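Learn > Sports > Motorcycle Racing > Tires

Print this page | E-mail this page

Why do race bikes have smooth tires?

Dec 16, 2019

Look at the tires on a bicycle or a family car. They have grooves cut into them. Now look at a race bike waiting on a dry track. Its tires have no grooves at all. Racers call them slicks.

It may sound strange that a smooth tire could grip better than a bumpy one. Here is how it works.

The part that touches the road

A motorcycle has only two tires, and only a small part of each one touches the ground at any time. This part is called the contact patch. Everything the rider wants the bike to do – speed up, slow down or turn – has to go through those two patches.

A groove is a gap. Where there is a gap, no rubber is touching the track. A slick has no gaps, so more rubber presses on the track and the tire holds on better.

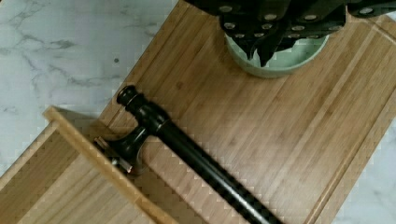

One reader asked whether a bike could just use bigger tires to get more grip. Wider tires do help up to a point, but they are heavier and they make the bike slower to tip from one side to the other. Tire makers have to choose a size that does both jobs well.

Soft and hard rubber

Tires are not all made from the same rubber. The mix is called a compound. A soft compound grips well but wears away quickly. A hard compound lasts longer but does not hold the track as tightly.

Think about an eraser. A soft one rubs out pencil marks easily and leaves lots of crumbs. A hard one takes more work and stays the same size for a long time.

Suppose the race at the Vultia circuit is 20 laps long. A team such as Bensaid has to guess which tire will still be good on the last lap. If they pick one that is too soft, their rider may be fast at the start and slide around at the end.

What happens when it rains?

Slicks are for dry tracks. Water has to go somewhere when a tire rolls over it, and a smooth tire gives it nowhere to go. The tire can ride up on top of the water and stop touching the track. This is called hydroplaning, and the rider cannot steer or brake properly while it is happening.

Rain tires have grooves so that water can be pushed out to the sides. Their rubber is also softer, because a wet track keeps tires cool and soft rubber works better when it is cool.
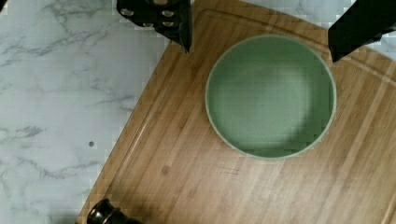

A bamboo cutting board with a shallow groove near its edge.

On a dry track, rain tires get too hot and start to break up. If the rain stops halfway through a race, riders on rain tires often steer through the last puddles on the straight to cool them down.

Warming up

Slicks do not work well when they are cold. Before a race, mechanics wrap each tire in an electric blanket called a tire warmer. The warmers stay on until just before the riders leave for their warm-up lap.

Even then, the first corner needs care. At Lolten it comes at the end of a 400-meter straight, and 32 riders all want to get there first. The left side of the tire can also be colder than the right if most of the corners go to the right.

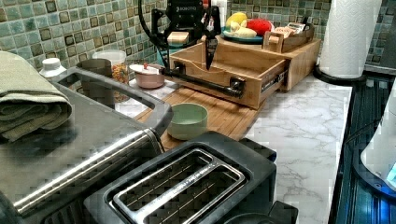 Some tires are made with this in mind. They have one compound on the left, another on the right and sometimes a third in the middle, where the tire touches the track on the straights. You cannot tell by looking, so the makers often paint a colored stripe or print a label on the side.

Words to know

Slick – a tire with no grooves
Compound – the mix of rubber a tire is made from
Contact patch – the part of the tire touching the ground
Hydroplaning – sliding on top of water

Reader comments (3)

My class read this after our trip to the Rernent track in April. We saw the tire warmers! They plug in like a real blanket.

Can you put slicks on a regular bike and ride to school?

Reply to the comment above: some bicycle tires are nearly smooth already. Racing motorcycle slicks are not allowed on public roads in most places, so you won't see them on the way to school.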